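Nomuter Toy Library -- Shape Sets Working Group
Minutes of the November meeting, workshop room, start 4:00

1. Previous minutes
Accepted with one correction: the storage tins for the Han set are steel. The earlier text said tin plate.

2. Shape stock
The Corkeser order arrived complete, 500 pieces in mixed shapes and colors. Pieces were checked against the packing slip and put on the second shelf. The slip lists cubes, cylinders and star prisms as separate lines, and the catalog will follow the same split. The old entry "small blocks, assorted" is to be deleted.

Two members asked for the stars to be stored apart from the cylinders. The points catch on the bag mesh and the bags wear through at the corners. Agreed. Stars go in the lidded boxes from now on.

3. Surface finish
The group compared smooth pieces with printed ones. Smooth faces wipe clean with a damp cloth. The ribbed tops hold dust and need a soft brush first. The cleaning card will carry both methods. Washing in the sink is allowed for printed pieces only if the water is lukewarm, as the Flesura filament softens at 60 degrees Celsius.

4. Sorting boards
The present board is pale wood, joined from planks. The seam was discussed at length. A cube placed flat across it sits level, and members found no reason to fill it. Sanding was proposed and put off until the grain has been oiled once and left for a week. The board stays on the blue pegboard table for the time being.
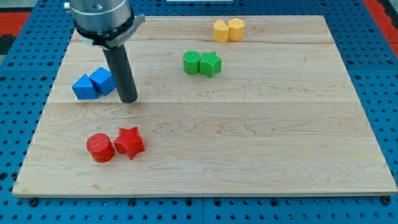 Should the blue cubes and the green pieces be lent as one set?
They will be lent together, under one catalog number, and returned together. Color sorting needs at least two colors, and borrowers who took a single color last season came back for a second within days.

The catalog number for the combined set is 639. Labels go on the box lid, none on the pieces.

5. Activity cards
Draft text for the first card was read out. Step one asks the child to group by color, step two by shape. Members thought step two too short. A matching step will be added: stand the cylinder and the star side by side and compare their tops. The word "prism" stays on the adult side of the card only.

6. Costs
Printing of cards: 3000 copies, one color, quote from Corkeser accepted. Board oil to be bought from the general supplies line. A second board was requested -- held over until the oiled one has been in use for a month.

7. Other business
The shelf bracket on the left is loose. To be tightened before the boxes are moved.

Meeting closed 5:20.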